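Yau says he would love one more winter in Carbridge, and the Halum want him back

By Bouchra Tazi
November 19, 2020

CARBRIDGE - Anyone who has stood at the rail on the north side of Munshi Arena over the years will have a Hok-lam Yau story, and for a good part of this fall it looked as though the stories were all going to be in the past tense. The veteran center went home in March without a contract, and he didn't skate with the team in training camp, and his old stall was being used for spare sticks.

So it was a pleasant surprise for a lot of people when Yau told a call-in show on Wednesday's usual hockey hour that he has been talking with the Halum again, and that the talks have gone pretty well.

"I never put the skates away, they've been by the back door the whole time," Yau said. "My wife kept tripping on them. If the club wants me for a year, I'm going to listen, and if they want me to play on the fourth line and kill penalties, I'll listen to that too."

General manager Su-chen Hung was careful, as she usually is, but she didn't try to cool the talk down either. She said she had spoken with Yau and with his agent, Uriel Domínguez, and that both sides wanted to get something settled before the long road trip out to Wurkutora.

"We like Hok-lam, everybody here likes Hok-lam," Hung said. "There are a couple of things to work out. I'd rather work them out on the phone than on the radio."

Yau has played 750 games for the Halum, and last season he won 64 percent of his faceoffs, a number the coaches still bring up when the subject is the power play and how often it has had to start by chasing the puck back down the ice.

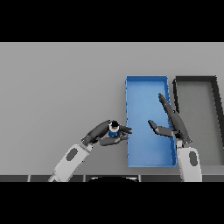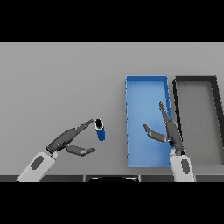 Would Yau be the captain again if he signs?

The "C" would stay with Kam-wah Chien, who was given it when camp opened, and Yau has told the club he is fine with that.

Chien, for his part, sounded ready to hand it over on the spot. He roomed with Yau as a rookie and says he learned most of what he knows about road hotels, and a fair amount about hockey, from those trips. "He used to wake me up to talk about defensive zone draws," Chien said. "I'd be glad to have him back, as long as I get my own room."

Domínguez said his client has been skating on his own and feels good, and that the knee that kept him out for almost 4 weeks last winter hasn't bothered him since the summer. A physical would still have to come first, and then a few practices before anybody talks about a game.

The Halum are home for their next 3 and could use the help down the middle, with two centers hurt and a third playing through a sore wrist. Coaches have been moving wingers over to fill in, with mixed results.

Last updated: 6:40 p.m.

Recent items
Halum call up goalie ahead of Wurkutora trip
Munshi Arena to open upper deck doors earlier on game nights
Carbridge juniors drop overtime opener
Chien on wearing the "C": "My mom noticed first"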